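We use cookies to improve your experience on this site. By continuing you accept our cookie policy. Accept | Manage settings

Joaquín Vergara
November

Cell maintenance, handout 4: looking after the glove-and-cube station

The Surnero bench records hand motion for the arm to copy later. The sales sheet says it "stays calibrated." Treat that as a wish. What follows is the routine we use, and I would like you to doubt it too, once you have run it a few times.

Start with the cubes. Each glove carries one, printed with black marker patterns on white, and the fixed camera works out where the hand is from whichever faces it can see. The software assumes the cube never moves against the back of the hand. It does move. Push on it with a finger before every session. If it rocks, refit the mount and redo the offset. Do not trust the green light, which only tells you a marker was found.

Next, the printed faces. Wipe them with a dry cloth. A scuffed corner can still decode and give you a bad angle, and the log will look fine.

Gloves: put them on, make a flat hand, then a fist, 10 times each, and watch the finger traces. A trace that drifts upward usually means a tired sensor. Wuleo, who supply ours, suggest re-zeroing it in software. That hides the fault until Friday, when someone has to throw out a week of recordings. Log the drift first, then re-zero.

Cables should lie slack on the cloth with the arms fully extended. If one pulls tight during a reach, reroute it. Tape is a temporary fix and should be written down as one.

Reference check: hold each hand still for 16 seconds at three spots on the table. Our old Ibarra bench passed this every morning for a month with a cracked mount - the check was done with the hand flat and the crack opened only when the wrist tilted. So tilt the wrist.

Last, reach for something narrow and upright. Big boxes forgive a poor offset. Slender objects don't, and Grillport's replay tool will show the fingers closing beside the thing instead of on it.

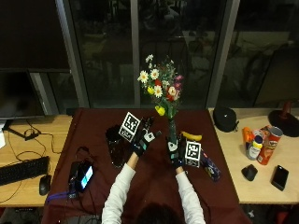
Do we need to recalibrate the camera every time a cube is refitted?

Only the cube-to-hand offset has to be redone. Leave the camera calibration alone unless the camera or the table has been moved.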